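Ticket 176
Subject: Top drawer on the grey unit sticks, then doesn't, then does
Raised by: Halldóra Østergaard
Category: Furniture and fittings
Priority: Low (I asked for Medium)
Opened: 17/01/2023
Status: Closed, with reservations

Original report

The top drawer of the grey drawer unit won't open past a hand's width. It goes that far quite happily and then stops dead, as if it has remembered something. The drawer below it is fine. I keep the labels and the spare batteries in the top one, so at the moment I have access to the front row of batteries and must take the rest on trust.

I have tried pulling harder. I have also tried pulling more gently, on the advice of a colleague who believes furniture can sense impatience.

Reply from Facilities desk

Thanks for this. Could you confirm the make of the unit, and whether anything heavy is being kept on top? We have had a few of the Falance ones go this way when the top gets loaded up and bows onto the drawer front.

Reply from H. Østergaard

No maker's name that I can find. I've looked on the back and underneath, and I now know a good deal about the floor. The order book says it came in with the Trorkton desks, but the order book also says we own 1000 coat hooks, so I wouldn't lean on it.

Nothing heavy on top. People put their snacks there. It is the nearest flat surface to where everyone stands, and a flat surface in this building stays clear for as long as it takes somebody to find the crisps. I have held a ruler across it and there is no bow that I can see. Light scuffs, the usual.

Reply from Facilities desk

OK, not the top then. Please try the following and note what happens at each step.

1. Empty whatever you can reach from the drawer.
2. Push it fully shut, then pull it out slowly, keeping it level.
3. Look for anything caught between the back of the drawer and the back of the unit.
4. If it still stops, take out the drawer below and look up from underneath with a torch.

Log, H. Østergaard

Step 1. Done. Retrieved batteries, one roll of labels and a Bíró with no ink in it, which I have kept out of respect.

Step 2. Stops in the same place. Level or not level makes no difference. I tried it slightly tilted as well, which wasn't on the list, and got a noise I would describe as disapproving.

Step 3. Can't see the back. The drawer doesn't open far enough to see the back. I mention this only because it is the subject of the ticket.

Step 4. Second drawer out, after some discussion about which way the catches lift (up on the left, down on the right). Torch in, head in after it. There was a snack wrapper folded flat and wedged beside the right-hand runner, and behind that a takeaway menu for a place called Lanus. Both out with a ruler. The menu is greasy but readable, and the prices on it are touching.

Top drawer now opens almost the whole way. It still catches a little at the end.

Reply from Facilities desk

Good find. The last bit of catching is probably the runner. Have a look for a screw standing proud on the right-hand side, towards the back. If there is one, wind it in by hand until it's flush and stop there. Please don't use oil, it collects fluff and we end up back here in March.

Log, H. Østergaard

There were 2 screws standing proud, one worse than the other. Both wound in. No oil was used, although oil was offered, by three separate people, one of whom had brought his own.

Drawer opens and shuts. I did it a few more times than strictly necessary. Second drawer is back in, catches seated, runs as before. Batteries returned. Labels returned.

How the wrapper got down there I can only guess, but there is a gap above the drawer front, and a thin wrapper pushed across the top with any conviction would go over the edge and in. I have put up a notice asking people to take their empties with them. It was read by everybody on the first morning and has been furniture ever since.

Reply from Facilities desk

Glad it's sorted. Happy for us to close?

Reply from H. Østergaard

Yes, close it, but please leave my note about the gap on file. If the drawer goes again I'd like somebody to start with the torch and leave the ruler across the top until later. As regards the notice, I make no comment.

Closing note, Facilities desk

Cause: wrapper and menu caught at right-hand runner, screws proud. Cleared and tightened by user. No parts needed. Gap above top drawer noted. Reopen under the same number if it comes back.

Attachment (1)

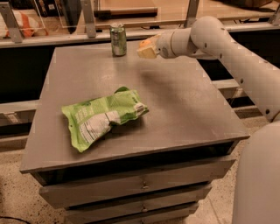
Grey drawer unit, top and upper drawers, with green snack bag and can.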